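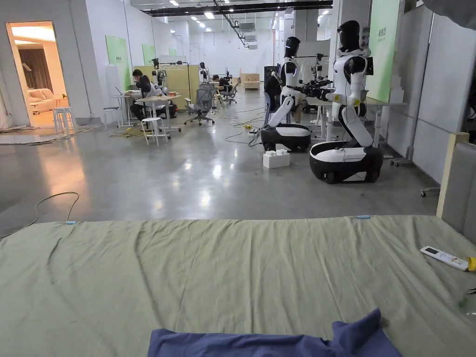

Attachment 1: sheet on mattress, clips on far edge

Ticket: Fitted sheet will not lie flat
Opened: Jun 28, 2025
Product: Laseck fitted sheet, green-gray
Status: Waiting on customer

Customer wrote:
Creases run on a long diagonal down toward one edge. I have turned the sheet 4 times and it now has fewer secrets than I do. Two light-blue clips are on the far side - they hold, the wrinkles don't care. 

Greseo support:
Diagonal creases usually mean one corner is seated higher than its opposite. Please take the clips off, seat opposite corners first, then reclip. What is your mattress depth?

Customer wrote:
Reseated. Creases now go the other way, so I suppose that's movement. Will measure tonight.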